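Print this page | E-mail to a friend

Ulldale hand controller, used for one month

I bought the Ulldale controller in July for showing our arm how to sort shapes. Before this we did it by hand guiding, which means you hold the wrist of the arm and push it where you want. It works, but my shoulder was sore after each afternoon and my own sleeve was in half of the recordings.

With the Ulldale you sit at the side and move a small handle, and the arm follows. The delay is little. I recorded 100 demonstrations and kept 98, the other two I spoiled myself by letting go of the grip button too early. The button is too soft in my opinion, and the grey colour makes it hard to find without looking.

Turning the wrist is the weak point. For a cylinder you don't notice it. For a star or a triangle you must turn, stop, let the handle go back to centre and turn again, and the robot learns this stop also. My colleague Izzati Hidayat still prefers hand guiding for such pieces and I can't say she is wrong.

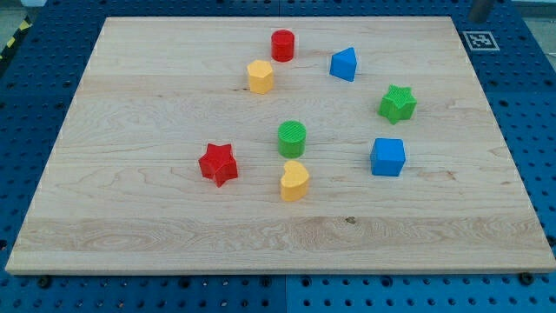
Review by Edem Owusu, Iltbridge

The blocks are plastic and the board is wood, on a perforated table with a printed marker near the far right corner. I favour wide spaces between the pieces while you are learning the handle. Setup took me 31 minutes, and the manual is clear except the chapter on calibration.

Print | E-mail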